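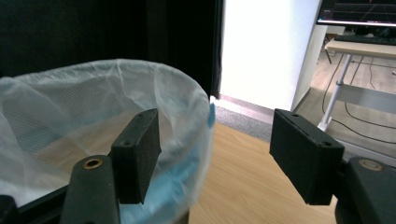 A round wastebasket with a white liner on the wood floor at Igwe House.

CLESA (5/19/23) — Residents of Igwe House will get a new trash schedule next month, along with free bin liners for every room, the building's management office said Friday.

Under the new plan, staff will empty room wastebaskets twice a week instead of once. Residents can still take their own bags down to the collection point on Foten Street at any hour.

Obinna Nwosu, who manages the building, said the change followed a run of complaints over the winter about smells in the hallways and bags left outside doors.

"People were waiting for pickup day and the small bins were full well before that," Nwosu said. "Twice a week should take care of most of it."

Each room will be given a roll of 20 liners at the start of the term. The liners fit the small round wastebaskets already in the rooms, and residents who use their own bins may have to fold the extra plastic over the rim. More rolls can be picked up at the front desk at no charge.

The office is asking residents to tie their bags before 7 a.m. on pickup days and leave the bin just inside the door. Food waste should go to the kitchen container on each floor. Glass and batteries are not accepted in room bins.

Igwe House spent $2,464 on liners and hallway cleaning last year, according to figures posted in the lobby. Nwosu said he expects the liner cost to go up and the cleaning cost to come down, and that rents will not be affected.

Nneka Okeke, a second-year resident on the fifth floor, said she was glad to see the extra pickup but would like a larger recycling bin near the elevator.

"Most of what I throw out is paper," Okeke said. "It fills the bag fast and it doesn't need to be in there."

Nwosu said a paper bin for each floor is being priced by Vakel, the company that handles the building's waste, and could be in place by October.

The pickup days for each floor will be posted next to the mailboxes. Residents who do not want staff to enter their rooms can sign a form at the front desk and will be responsible for emptying their own wastebaskets.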